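3.2 Mediation after the June talks

The second group of documents concerns the period after the June talks, when the delegations of Paltetti and Bouazza had agreed to continue the dialogue but not yet on who should lead it. Earlier work (Yeoman, Sikder) treats this period as a pause. Our reading of the communiqués is different. Of the 316 statements in our collection, the largest share was issued exactly in these weeks, and many of them repeat, with small changes, the same formula on "fraternal understanding". We think that the small changes matter.

The communiqués of Bouazza speak at first of "the two parties". After the visit of the envoy from Melia the expression becomes "all parties", and it stays so until the end of the collection. The Paltetti side did not follow this change for 7 weeks. In this time its foreign ministry continued to write "both sides", also in texts which were signed jointly with the mediator. Sikder explains this by a slow translation office. We find it difficult to accept, as the same office changed the title of the envoy within one day when it was asked to do so.

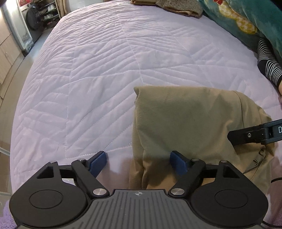
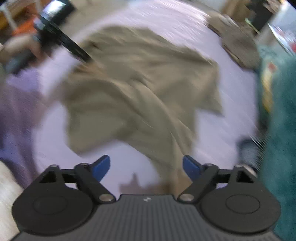 Figure 4. Hand-held gripper (both views), in both with a khaki-olive cloth on a pale surface.

A second point is the order in which the guests are named. In the protocol lists of Bouazza, the mediator stands after the heads of delegation in the first 10 meetings and before them in all later ones. The lists of Paltetti never give the mediator a fixed place. Yeoman, who worked only with the press versions, could not see this difference, as the press versions give names in alphabetical order. For this reason we used the full lists wherever the archive permitted it.

It should be said that the material is not balanced. The archive in Zutier holds 558 pages from the Bouazza side and almost nothing from the mediator, whose notes are still closed. What we say about the intention of the envoy is therefore taken from the texts of others and should be read with care. We also did not include the radio addresses, which follow other rules of speech and were often shortened before they were sent.

With these limits, the wording suggests that the role of Melia was accepted in practice before it was accepted in name. The next section compares this with the text of the final agreement, in which the term "all parties" appears already in the preamble.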